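Drisach alarga o uso de pinças de recolha no tratamento de roupa e revê funções das equipas

Empresa de serviços domésticos e de lavandaria prevê formação para 106 trabalhadores até ao final de junho

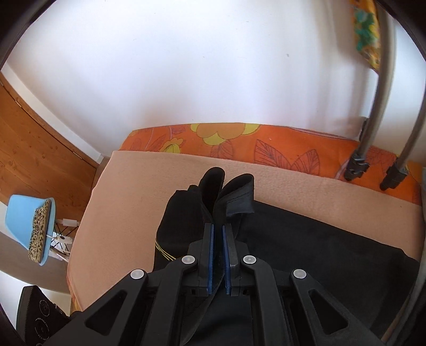
Pinça manual a segurar uma peça de roupa preta sobre uma cama.

A Drisach, empresa de prestação de serviços domésticos e de lavandaria, anunciou o alargamento a todas as suas equipas de um programa de automação do tratamento de roupa iniciado em janeiro. O programa assenta na utilização de pinças manuais durante o trabalho corrente, em casa dos clientes e nas instalações da empresa, e no aproveitamento dos registos assim obtidos para a programação de uma linha automática de separação e dobragem.

A decisão abrange 106 trabalhadores, distribuídos pelo serviço ao domicílio, pela receção de roupa e pela secção de acabamento. Segundo a administração, não estão previstas rescisões associadas ao programa. Haverá, no entanto, alterações de funções e de horários, cujos termos constam de um documento interno entregue às estruturas representativas do pessoal.

As pinças são fornecidas pela Zilletti, que assegura igualmente a manutenção. A linha automática, designada Drornadico, encontra-se instalada na unidade central da Drisach, num edifício fabril de 1902 que já albergou uma tinturaria. A instalação obrigou ao reforço do pavimento do piso térreo e à transferência temporária da secção de engomadoria para o primeiro andar, situação que se mantém.

Numa primeira fase, participaram no programa dez equipas do serviço ao domicílio. Cada trabalhador executou com a pinça as tarefas habituais de recolha, abertura e disposição de roupa sobre camas, mesas e bancadas, em períodos limitados a 60 minutos por turno. O limite foi fixado por recomendação do serviço de medicina do trabalho, que assinalou queixas de fadiga no pulso e no antebraço nas semanas iniciais. A Zilletti procedeu entretanto à substituição do punho por um modelo mais leve, já distribuído à maioria das equipas.

De acordo com a nota divulgada pela Drisach, os tecidos escuros e de superfície lisa continuam a ser os que colocam maiores dificuldades ao Drornadico. A máquina identifica com regularidade toalhas, lençóis e peças de cor clara, mas falha com frequência a localização de bainhas e costuras em vestuário preto. Nestes casos, a peça é encaminhada para uma bancada de tratamento manual, onde um trabalhador a abre e a devolve ao circuito. A empresa admite que esta bancada se manterá em funcionamento permanente e atribuiu-lhe dois postos por turno.

É na secção de acabamento que as mudanças se fazem sentir com maior expressão. Os trabalhadores que se dedicavam em exclusivo à dobragem passam a acumular a supervisão da linha, o controlo de qualidade e o registo de anomalias. A categoria profissional correspondente foi revista e inclui um acréscimo remuneratório, aplicável após a conclusão da formação. A formação tem lugar dentro do horário de trabalho e é ministrada pela Dobson, entidade contratada para o efeito, em módulos repartidos por três semanas.

No serviço ao domicílio, a alteração principal diz respeito ao ritmo das visitas. O trabalho com a pinça é mais lento do que o trabalho à mão, e as equipas da primeira fase referiram dificuldade em cumprir o número de casas que lhes estava atribuído. A Drisach reduziu em uma visita diária a carga das equipas participantes e comprometeu-se a manter essa redução enquanto durar a recolha de registos. Os representantes dos trabalhadores consideram a medida adequada, mas solicitam que fique escrita no regulamento interno. O pedido encontra-se em apreciação.

A utilização do equipamento em habitações depende de autorização escrita do cliente, que pode ser retirada em qualquer momento, sem alteração do preço do serviço. Os registos destinam-se apenas à programação da linha e não podem ser utilizados para avaliação de desempenho dos trabalhadores, nos termos do acordo assinado antes do início do programa. O acesso aos ficheiros está reservado à equipa técnica da Zilletti e a um responsável designado pela Drisach. Os clientes que não autorizem a utilização continuam a ser servidos pelas mesmas equipas, com os procedimentos anteriores.

As estruturas representativas do pessoal manifestaram reservas quanto ao período posterior à recolha. Em comunicado próprio, pedem garantias de que os postos de receção e de acabamento serão preservados quando a linha atingir a capacidade prevista, bem como a divulgação trimestral do número de peças tratadas automaticamente. A administração aceitou o segundo ponto. Quanto ao primeiro, remeteu a discussão para a negociação anual, a realizar no outono.

O Drornadico trata atualmente cerca de 10 por cento da roupa entrada na unidade central, sobretudo roupa de cama e atoalhados. O vestuário dos clientes particulares permanece, na quase totalidade, em circuito manual. A Drisach não indicou data para a sua passagem à linha automática.

As inscrições para os módulos de formação decorrem junto dos responsáveis de equipa durante o mês de abril. Os trabalhadores com restrições médicas ao uso da pinça ficam dispensados dessa componente, sem prejuízo do acesso à nova categoria, devendo apresentar a respetiva declaração nos serviços administrativos da unidade central, das 9h00 às 16h30.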